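Reproofing a shell: spray-on against wash-in

My walking jacket stopped beading in July. The outer face wetted out across the shoulders within an hour of steady drizzle, and the lining felt clammy soon after. The membrane was sound. I checked by holding water in a pocket of the cloth over kitchen roll, and the paper stayed dry overnight. The fault was in the surface treatment.

There are two ways to put that treatment back. Wash-in proofer goes through the machine and coats everything, inside and out. Spray-on goes on the face only, which leaves a wicking lining free to do its job. My jacket, a Skinar, has a mesh drop liner, so I went for the spray.

Method, for anyone repeating it:

The jacket weighed 660 g dry on the kitchen scales. I washed it at 30 degrees with a liquid soap made for technical fabric, zips closed, no softener, then ran a second rinse with no soap at all. Detergent residue attracts water and will undo most of what follows.

I hung it on the shower rail and sprayed it damp, working down from the hood. The shoulders and cuffs had two coats. Total used was 145 ml of Torkodis. After two minutes I wiped off the drips with a cloth, as they dry to a white bloom.

Twenty minutes in the dryer on low finished it. The label allows this, but check yours. Some treatments need heat to set and some do not, and the bottle is often vague about which.

After ten minutes under the shower head the jacket came out at 700 g. I did not take the same reading before treatment, so I can't give a percentage gain.

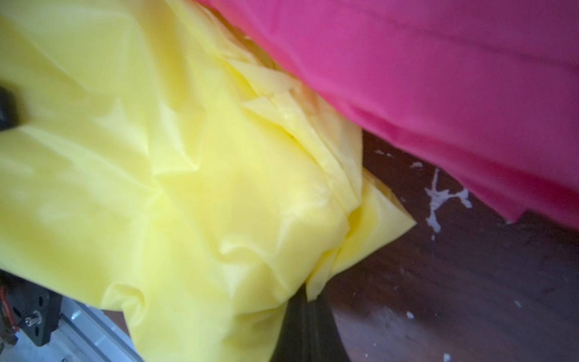
Meriem El Sherbiny wrote in to say that she skips the spray altogether on lightweight nylon and only tumbles it warm after washing, and that this has brought the beading back three times on the same anorak. Her view is that most people reproof a year too early. I have an old Dudden windproof that wets out at the elbows, so I will try heat alone on that first and weigh it properly at both ends.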